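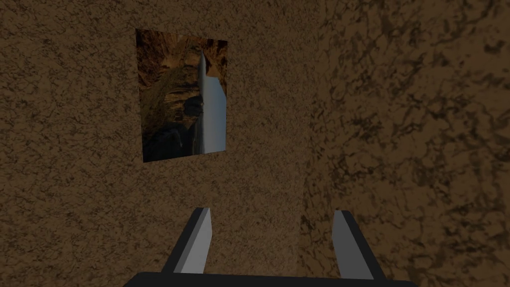

Wrist view, simulated room, gripper open. Inside corner with the canyon print on the left-hand wall.

Braltitside simulation workbook
February, entry begun 09.40

Purpose of the session. To continue the collection of simulated examples for the Pruveo set, and to settle the treatment of views in which there is nothing to grasp. The target for the set remains 3000 examples. The room used is Durik, with the brown wall materials loaded at the end of the previous entry.

Starting poses. The arm was started from 35 poses spread across the room. Several of these leave the wrist camera facing a wall, and the corner view at the head of this entry is of that kind. The fingers are apart with only wall between them, and the print hangs well above the fingertips. Such views had been discarded by the old filter on the grounds that they contained no object. It was agreed that they should be kept. The policy will meet walls in use, and at present it has very few examples from which to learn that the proper response is to leave the gripper open and turn away.

Labelling. Wall views are to be entered as "no target, gripper open". The label "failed grasp" is not to be used for them under any circumstances, as no grasp was attempted. Colleagues who labelled earlier batches are asked to check their own work on this point before the sets are merged.

Wall materials. The two surfaces at the corner differ a good deal in appearance. The left one shows a fine speckle with thin squiggly lines, whereas the right one, seen at a slant, breaks into large dark blotches on a lighter tan. The scale setting should be read from the room file before anything is changed. If the two values prove to be the same, the difference may be put down to distance and angle and the walls left as they are. If they differ, the room is to be corrected and the affected poses run again.

Pictures on walls. The canyon print contains a tall pale strip between dark rock, and the depth estimator is trained on the same views. There is a risk that it will read the print as an opening in the wall. True depth is available from the simulator and should be stored beside every colour view in which a print appears. The print should also be exchanged between runs, so that the policy does not come to use one particular picture as a landmark. The Grabowska folder holds the approved prints, and 4 of them have been assigned to Durik for the present.

Operator control. Turning away from the corner was recorded by hand with the desk controller. The rotation step was found to be too coarse close to a wall and was halved. Examples recorded with the former step are to remain in a separate folder until a decision is made on whether they can be resampled.

12.15. Collection stopped for a disk check. Recording was resumed at 13.00 with the finer step and without further changes to the room.

Outstanding matters:
Read the scale values for both walls in Durik.
Amend the filter so that wall views are retained.
Confirm that depth is being written for the views with prints.
Repeat 3 of the corner poses with a different print, keeping the lighting fixed.

Entry closed 16.30. The room file has been saved under the same name with the revision number raised by one.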